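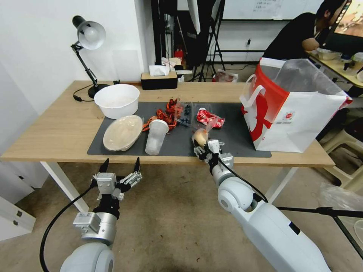 We've had the Pomlow two-arm kit at work since April, and I finally feel ready to say something fair about it. I was the grump of the group. Four of us used to do all the grocery sorting by hand, and my wrists were not fond of it. Now the arms do the picking and I mostly set out the table – crayfish, blueberries, a cup, whatever's on the list – and keep an eye on things. The grip is what won me over. It'll close around an onion and lift it off the mat like a person would, fingers and all! The cables drive me nuts, though. They loop down off both arms and I'm forever checking where they are.

The job itself has changed more than I figured. Eduardo Rivera used to sort right next to me and now he's at a monitor most of the day, which he loves (I'd go stir-crazy). I do miss the chatting. Our old Bonov unit had one arm, and we ended up helping it so much that we barely got a break. With this one I logged 86 picks before lunch and stepped in on four.

Setup was a pain and the manual is thin. Four stars from me, and I'd want shorter cables before giving it the fifth.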